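3.2 Data collection

All demonstrations were gathered on the Skorthorpe cell over the first half of September, starting Mon 3 September. One arm, one wrist camera, one operator per shift. We planned for 4,000 grasps and stopped at 3,228, when the pads on the second gripper began to shed and replacements were a week out. Nothing in Section 5 suggests the missing episodes would have changed the ranking of the methods, but we did not test this.

An episode runs from the open gripper above the board to the closed gripper holding the object. Lift is logged but not used for training. The operator drives the arm with the handheld controller from the Clukness setup, same mapping, speed capped lower. Resets by hand. Early on we tried scripted resets (arm drops the block at a random pose) and gave up, too many blocks landed against the board edge and the poses bunched up there.

Frames are stored at the moment the finger force passes threshold, plus a short window either side. Only the threshold frame goes to the pose head; the window is for the grasp classifier. Figure 2 is a threshold frame.
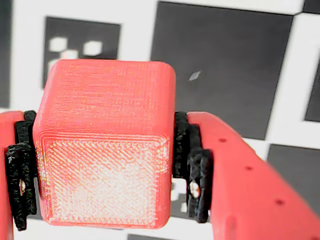 Figure 2. Wrist view, printed block between the finger pads, marker board behind.

Pose labels come from the board, not from the block. Once the gripper closes, the block hides part of the pattern and we are left with whatever markers stay readable. In Figure 2 the top of the block already overlaps the lower edge of one marker. Frames with too few usable markers were sent to hand labeling - 405 in total, all done by Smaranda Neagu in the Najafi tool. A second pass on 40 of these, picked at random, was used to estimate label noise (Table 3).

Color is the other problem. Block and fingers are both red, both printed, and a plain color mask joins them into one blob wherever the pads do not seperate them. The black pads help a lot. We considered painting the fingers and decided against it: the Biddale baseline was trained with red fingers and we wanted to run it without retraining. Masks are therefore taken from a small segmentation net, trained on hand drawn outlines, with the pads as there own class. Without the pad class the mask tends to leak down the right finger, less often the left. We do not have a good explanation for the difference.

Surface texture was left as printed. No sanding, no primer. Layer lines differ between faces of the same block, and the classifier can pick up on this as a cue to which face is forward. To limit it, blocks were turned between episodes following a fixed list, and the forward face was written down with each episode. The split in Section 4 is by block, so no block appears in both training and test.

Exposure was locked at the start of each shift. The white parts of the board run bright under the cell lights, worse in the afternoon. Marker corners were refined on the raw frames before any tone correction - doing it after shifted the corners enough to matter. Shifts where the lock failed are flagged in the release and kept out of the main results.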